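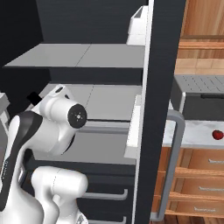
Decluttering, again

Zarnari wants 9 dollars a month to tell me what to throw out. I tried it for 30 days and remain unconvinced.
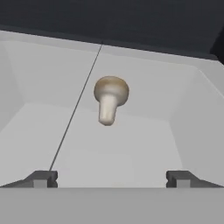 The app's big rule is that you use up food before you buy more. Fine, but my grandmother knew that for free. One button mushroom with a tan cap and a short white stem is not dinner – it's a garnish, and the app still counted it as a "meal saved."
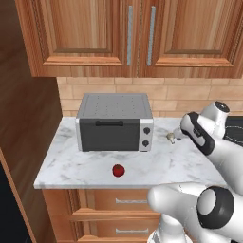
Then there's the claim of 300 dollars a year in savings. Compared to what? I wrote and asked.

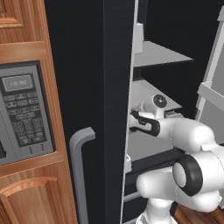

A reply came from one Aurel Chiriac, who sent me a coupon. I'd still like to see the math.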